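Osholm's Countdown Cheese Box: a holiday treat I'd buy twice

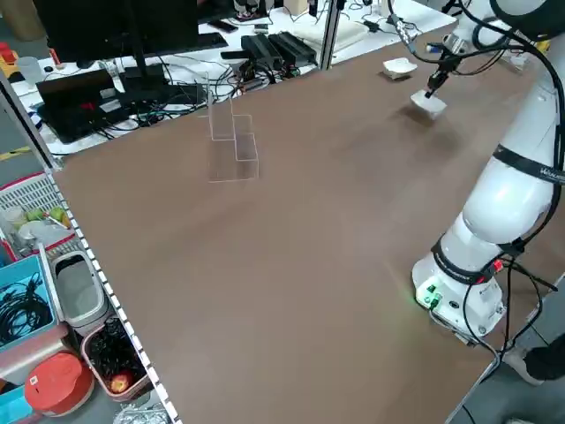 WEERAKOON, October 16, 2026

By Anjana Matubbar

I know, I know. The Halloween candy is still on the shelves and I'm already writing about holiday food. But the Osholm cheese box sold out before I even got to the store last year, and this time I was standing in the chilled aisle the morning it went on sale, feeling pretty pleased with myself.

If you haven't come across it, it's an advent calendar with cheese behind the doors. Osholm is my regular discount grocery store and it's been doing a seasonal range for a while now, mostly cookies and those giant tins of popcorn. The cheese box is the one people get excited about. It costs $18, you get 24 little wrapped pieces, and it has to live in the fridge, so measure your shelf first! Mine only fit after I moved the milk and lay the ketchup on its side.

There are seven kinds of cheese in the box, and they repeat. I opened the whole thing over one long weekend with my sister and her two kids (in the name of research, and also greed), so I can tell you which ones are worth getting out of bed for.

The aged gouda is the star. It's got that crunchy, caramel thing going on and it tastes like it came from a much fancier counter. My nephew ate two before I'd found the crackers. The sharp cheddar is good and properly sharp, and the smoked one is smoky without making you feel like you've licked a campfire. I was ready to hate the cranberry one because fruit in cheese usually makes me sad, but it was fine, a bit sweet, and my sister loved it and has asked me to say so.

The pepper jack could use a lot more pepper. The havarti is mild and creamy and great for kids. And then there's the "festive spice" cheese, which tastes like somebody dropped a gingerbread cookie in a cheese drawer. I gave it three tries. I'm done.

Each piece is about two bites, which sounds stingy until you remember you're supposed to be eating one a day with your coffee. The full box has 144 calories' worth of cheese behind the biggest door - that's the one for the 24th, a double-size gouda - and the rest are smaller. I didn't add them all up and I don't intend to.

Now for the box itself. The artwork is sweet, a snowy village with lots of little yellow windows, but the doors are a pain. The perforations don't go all the way through and I ended up running a butter knife around most of them. By the time the kids had been at it the village looked like it had been through a tornado. If you're giving this as a gift, maybe pop the doors loose with a fingernail before you wrap it.

I also tried the Dritard version so you don't have to. It's $26, the box is sturdier and has a nice ribbon pull, and the brie in it is lovely. But there are only four kinds of cheese and one of them is a processed spread in foil. For the extra eight bucks I wanted more than a ribbon. Prasetti does a crackers and chutney set that goes really well with either one, and the fig chutney is so good I've been putting it on toast.

A couple of practical things. Check the use-by date before you buy, as mine ran to the end of December but a box further back in the case was a week shorter. There's no vegetarian label on the Osholm box that I could find, so ask if that matters to you. And the limit is two per customer, at least at my store. The cashier told me they'd get one more delivery in November and then that's it until next year.

I'm giving it four stars out of five, and it would be four and a half with decent doors and no gingerbread cheese. I've already gone back for my second box, which is hidden behind the salad greens where my family will never look.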